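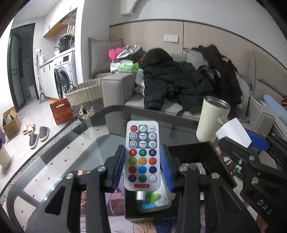 Figure 3. Infrared remote control held upright between the padded fingers of a hand-held gripper, over an open black box on a glass-topped table.

5.2 Unintended button presses

The most frequent fault in the Sutport household set was the unintended press. Of 1,264 grasps of small electronic items, 584 involved remote controls, and nearly 30 of these were marked by reviewers as having pressed a button during pickup or placement. The items were not damaged. The concern is one of safety: a robot that switches on an appliance while moving its remote has acted on the home without being asked to, and a person in another room may have no warning.

Remotes of the type shown in Figure 3 are a demanding case. The power button sits near a top corner, and rows of function and color buttons cover much of the face, which leaves little plain surface for a finger to rest on. Soft padding, which helps with smooth or uneven items, can make the problem worse under high force. The pad spreads as it is squeezed and may reach over the edge of the casing onto the nearest key.

The Grarkell grasp planner did not detect these events. It judged success by whether the item stayed in the grip and reached its target, so a grasp that pressed a key was scored the same as a clean one. We found the fault only when the logs from Kinnunen, our infrared receiver, were compared with the grasp records. Signals had been received at times when no command was scheduled.

Two changes were made. Closing force for items in the remote class was limited, and the planner was given a no-contact zone over the button face. Faults became less common after the first change, but the limit also led to 2 drops, both during rotation of the wrist. The no-contact zone depends on a correct estimate of which side faces up – a step that remains unreliable when the item lies inside a box or against other objects. Results for the Fukska controller, which senses pad pressure directly, are reported in Section 5.3.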